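Workplace check before a new starter's first day
Stondmont Careers, returners and career changers scheme
Site: Vikia, first floor training rooms
Checked by: Severin Rüegg
Result: pass, with 4 points to put right

1. Way in and out
Front door opens from inside without a key. OK
Back stairs clear. Two boxes of leaflets on the landing, moved during the visit. OK
Exit signs lit. The one by the kitchen flickers. Point 1, replace the tube.

2. Desk and chair
Chair height adjusts. OK
Screen at eye level. Too low for a tall person. Point 2, order a riser.
Cables tied back from the walkway. OK
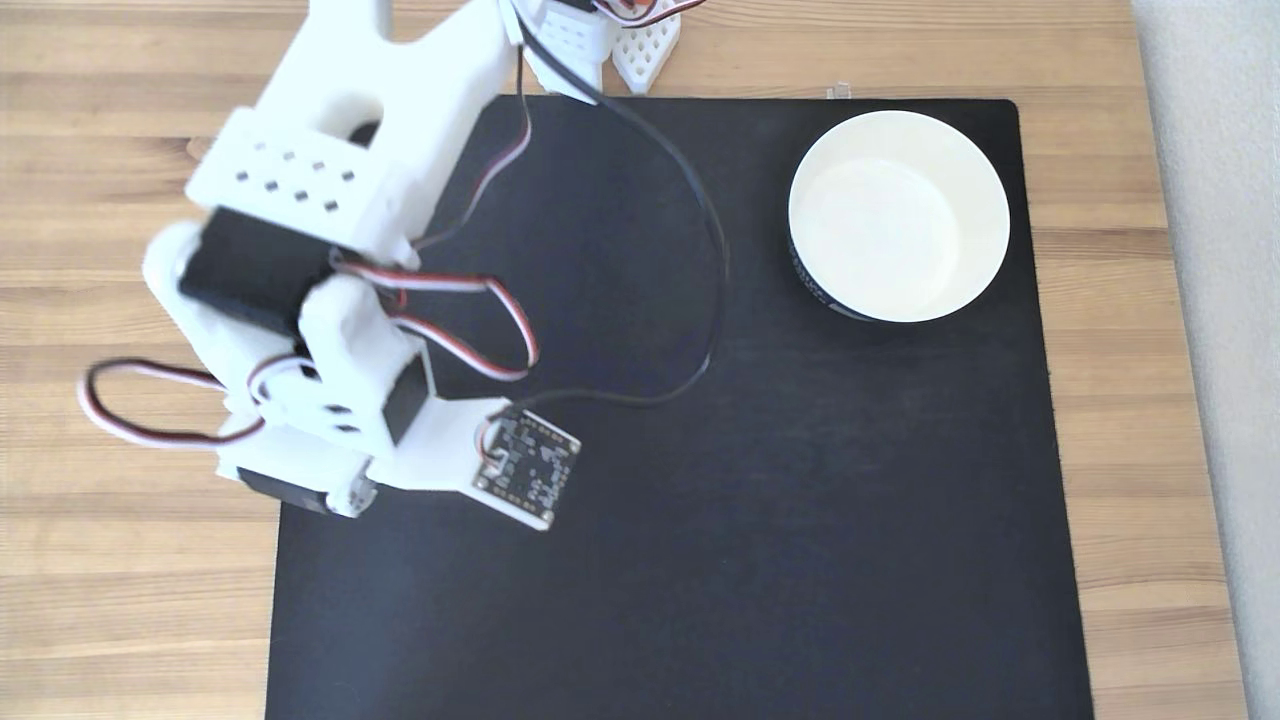

3. First aid and fire
Kit stocked and in date. Eye wash missing. Point 3.
Extinguisher serviced in December. OK
Alarm test is at 9.30 am, and new starters should hear this on arrival. It was left out of the last welcome pack.

4. Hours and breaks
Written rota given before the start date. OK
Break of 30 minutes shown on the rota. OK
First week capped at 40 hours, Saturday cover included. The rota for the Zacharopoulos placement did not count the Saturday. Point 4, reissue it.

5. Induction
Named mentor in place. OK
Mentor has read the starter's CV and skills sheet. Signed, but the sheet was an old copy. New one sent while I was there.
Job title on the badge matches the offer letter. OK

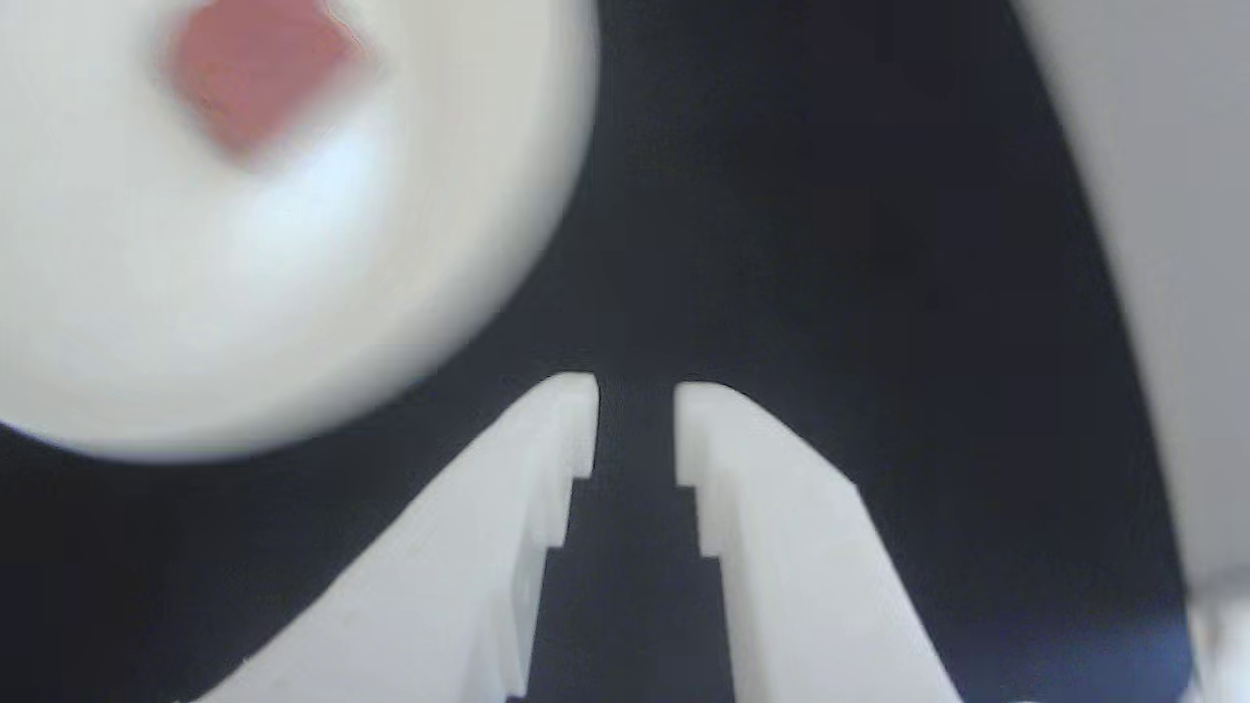

Gumivska asked that the mentor and the starter go round this list together on the first morning, as people coming from another trade often don't like to ask where things are. I have added a line for both signatures.

6. Costs
Riser, eye wash and tube to come out of the placement budget, which stands at 1,651 pounds. Receipts to the Stondmont office.

Next check when all points are closed.
Signed: S. Rüegg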